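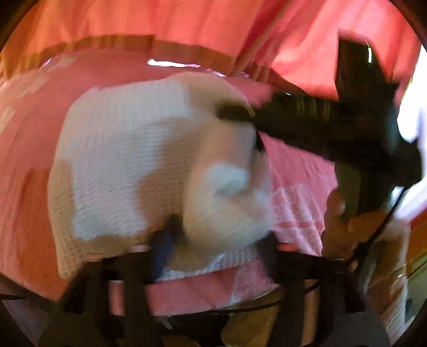

Search products, parts and manuals

Home Grippers Spares Service Contact

Zato hand-held gripper: setting up, care and repair

The Zato is a two-finger gripper worked by hand. Squeeze the handle and the fingers close; let go and the return spring opens them. It is supplied with its camera bracket fitted and the cable already run along the body. Most of our customers use it on clothes, bedding and towels, and the notes on this page are written with soft goods in mind.

Before first use

Check that both fingers open fully and that they meet square along the pads. If one side touches before the other, slacken the pad screw on the side that touches first, close the handle gently so the pad finds its own position, and tighten again. Don't force the screw. It goes into a brass insert, and an insert that has been pulled out means a new finger.

Plug the cable in at the body end first and press the clip down until it clicks. Leave a loose loop by the handle, big enough that your wrist can turn over without the cable pulling. Tape will do for a day or so, but the clip-on guide in the spares kit is better and doesn't leave glue on the housing.

Wipe the camera window with a dry lens cloth. Take a test recording, then open and close the gripper slowly and check that the tips of both fingers stay in view the whole way. If they drift out, the bracket has moved. Loosen it, line its edge up with the mark on the body and do it up again.

Pads

Standard pads are 22 mm wide and smooth. They suit woven cotton and most sheets. For knitted things we recommend the soft pad, sold separately under the Wogan name, as it has rounded corners and is less likely to catch a loop. Pads are sold in pairs and should be changed in pairs.

Change them after 1,000 closes on fabric, or sooner if the face has gone shiny. A shiny pad slips on thin cloth long before it looks worn. To change one:

Open the gripper and lock the handle.
Undo the pad screw and slide the old pad towards the tip.
Clean the seat with a dry brush.
Slide the new pad in until it stops, then refit the screw finger tight.
Unlock, close the gripper gently, and tighten fully.
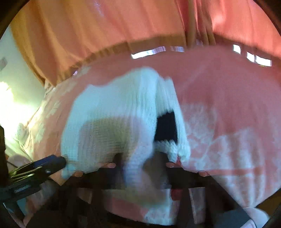 Can I wash the pads instead of replacing them?

Washing gets rid of dust and fluff, so it is worth doing between changes. Use warm water and a little washing-up liquid, rinse well and leave them to dry off the gripper. It won't bring back a face that has gone smooth with wear, and those pads should be thrown away.

Lint

Fluff is the most common cause of a stiff handle. It works its way in beside the finger pivots and packs down behind the crossbar. Brush it out at the end of every session. Compressed air is fine on the pivots; keep it away from the camera and the cable socket. Pull long threads out with tweezers while the gripper is open, and don't cut them short and leave the ends inside.

Use dry lubricant on the pivots only. Oil holds fluff and will mark pale fabric.

If something is wrong

Fingers close but don't open again: the return spring has come off its post. Remove the side cover, hook it back on and check the post is straight.

Picture drops out when the wrist turns: the cable is being pulled or is broken near the plug. Give it a bigger loop and try again before ordering a new one.

One finger lags behind the other: clean both pivots. If it still lags, the link is bent and the gripper needs to come back to us.

Repairs

Send grippers to the Sullik workshop with the pads on and the cable in the box. Please put a note in saying what it was used on. Marta Sirko books repairs in, and Jeferson Toledo can advise on spares for the older Zodari body, which takes the same pads but a different spring.

Page last updated: November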